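Right, a thread on sleeper trains, as I've now had three people ask me whether the Sarlow to Zavmont one is worth it. Short answer: yes, if you can sleep through a bit of clanking. Long answer follows (sorry)

Booking first. Tickets come out 31 days ahead and the cheap berths go FAST. I was up at 6am on a Friday in July with my card in my hand like it was festival tickets, and I still only got a top bunk

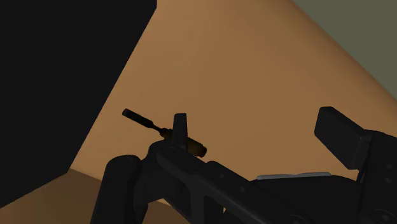

Top bunk is fine by the way! Warmer, bit more private, and you get the little shelf. Bottom bunk gets the window. Just don't go up there with a full bladder and a big rucksack, it's a ladder and it wobbles

Food. The Bassi trolley comes through once, not long after you leave Sarlow, and after that there's nothing till morning. Take sandwiches. Take more sandwiches than you think. I'd finished mine before we even got to Pratutora and then had to lie there smelling someone's noodles 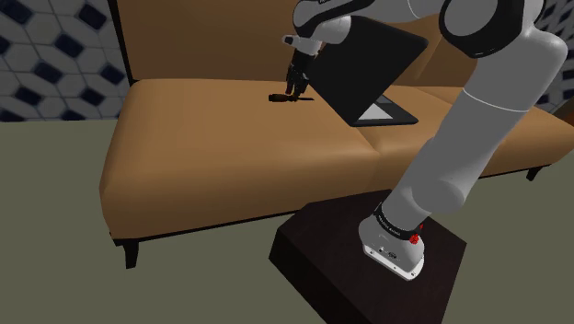
The seats-only carriage is the one I'd skip. I did it once, 1,140 km sitting upright, and my neck was wonky for nearly a week. If they put in something with a tall back and two big deep cushions like that tan sofa I'd never pay for a bunk again, but what you get is a thin blue chair and an armrest that won't go up

Things I pack now: earplugs, thick socks, a long charging cable (the socket's down by the door, why), a litre of water, and a pillowcase from home. The pillowcase sounds fussy but I sleep so much better with it
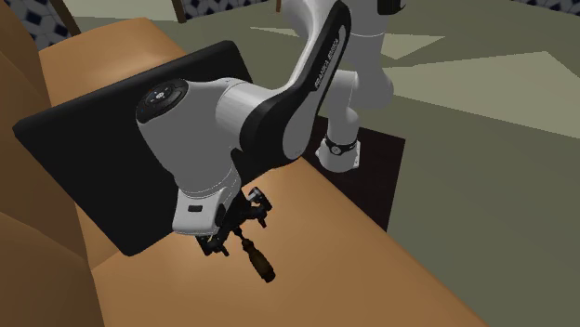
Breakfast turns up half an hour before Zavmont, a roll and a very strong coffee. Get up a bit before that if you want the loo to yourself, the queue gets long and everyone's grumpy

I'm in berth 32 again next time, going the other way. Will report back on whether they've fixed the heating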